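Review: the Karnbridge Bench Rules pack for two-arm setups
Filed under: robots, workspace, paper things I didn't think I'd like

I've had the Karnbridge Bench Rules up on my wall since May, and enough people have asked me about it that I'm finally writing it up. It's a ring-bound booklet of 36 pages, a stack of tear-off checklists, and a set of stick-on corner markers for the table. I bought it for the two-arm bench, where we do tidying tasks with makeup boxes, jars, little bottles, that sort of stuff.
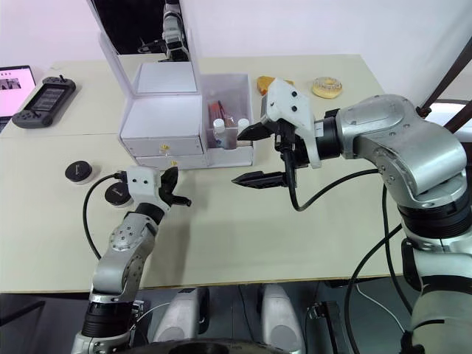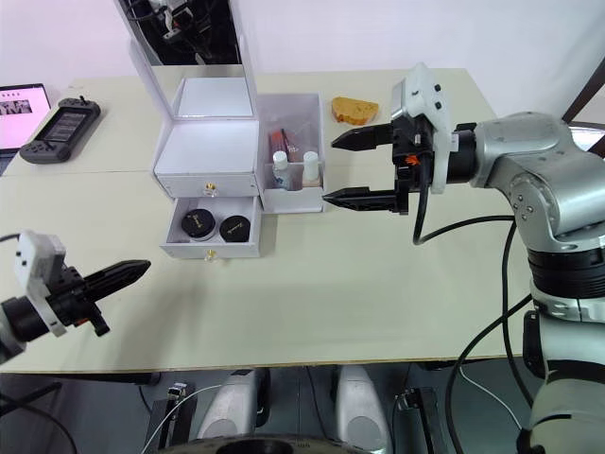 Both of those are the storage box job, with the drawer shut in the first and pulled out in the second, jars inside.

What you get

The booklet is split into setup, running, stopping and leaving. That's it, four chapters, and the stopping one is the longest (good!). The writing is plain. It doesn't pretend to be a safety standard, and there's a boxed note on the first page saying that if your site has its own risk assessment, that one wins and this goes in the drawer. I liked them for that. The last bench guide I bought, from Mandmont, talked like it was the law and then got the order of the stop check wrong.

The checklists come in pads. One sheet per session, ten lines, a box for initials. I was ready to hate them. I've filled in a lot of forms in my life that went straight into a binder and were never read again. But ten lines takes me less time than the arms take to home, so I just do it while I'm standing there anyway.

The rules I've kept

Keep 700 mm clear from the edge of the table to where a person stands while the arms are live. We had tape on the floor already but it was closer than that, and I'd gotten used to leaning in to nudge a jar. I moved the tape. I grumbled for a week and now I don't notice it.

Hands off the table until both arms are parked and the light is out. Both, even if the one you care about is parked. I was bad at this one. It's so tempting when only one arm is doing the work and the other is just hanging there, but the other one has a program too, and it doesn't know you've decided it's finished.

Write down the start layout. I thought this was fussy. Then Tyyne Kemppainen tried to repeat one of my drawer runs from my notes, and my notes said "jars on left." Left how far? Which way was the box turned? We lost an afternoon to that. Now there's a little sketch on the back of every sheet, and it asks for the state of anything that opens, so lid up or down, drawer in or out.

Cables get their own line on the checklist, and you're meant to move each arm slowly through its whole reach and watch the loops the entire time. Ours hang in pretty generous arcs off the wrists, and I'd only ever looked at them with the arms at rest. Do it with someone else holding the stop button if you can.

The rules I argue with

There's a section called Bare Table that wants everything off the surface except the task items. I get the idea, and for a first run of anything new I'd go along with it. But a lot of what we do is about working on a table that looks like a table. I want a laptop open in the corner and a handheld game console lying next to it. If the booklet had a version that said "extra items are fine, list them on the sheet, keep them out of the reach you're using," I'd have no complaint. I've penciled that in on my copy.

The speed advice is thin too. It gives you one number for setup moves and then says to follow the maker's manual for the rest. Fair enough, but a page on how to bring the speed up in steps would've been worth more to me than the page on labeling shelves.

And the corner markers! They're a nice idea, they go down easily, and they peel. Two of mine had curled up by the end of the first month. I swapped them for plain tape.

Compared with the others

I've also used the Vadov cards, which are laminated and hang on a hook by the door. They're tougher and quicker to read, and if you've got visitors or students coming through, I'd probably start there. They don't go into layouts or cables at all though. Paavo Valtonen keeps the Vadov set at the door and a Karnbridge pad at the bench, and having copied him for a few weeks I think he's right, annoying as it is to pay for two.

Stuff I'd tell you before you order

The pads run out faster than you'd think if you do several short sessions a day. Order a spare with the first one, because shipping on a single pad is silly.

It's written for two arms on one table. If you've got one arm, half of the running chapter doesn't apply and you'd be paying for it anyway.

Read the stopping chapter out loud with whoever shares the bench. We did it over coffee and found out that two of us had different ideas of who hits the button.

Would I buy it again? Yes, for the checklists and the layout sketch mostly. Four out of five, and I'd go higher if they fixed the markers and loosened up on the bare table thing.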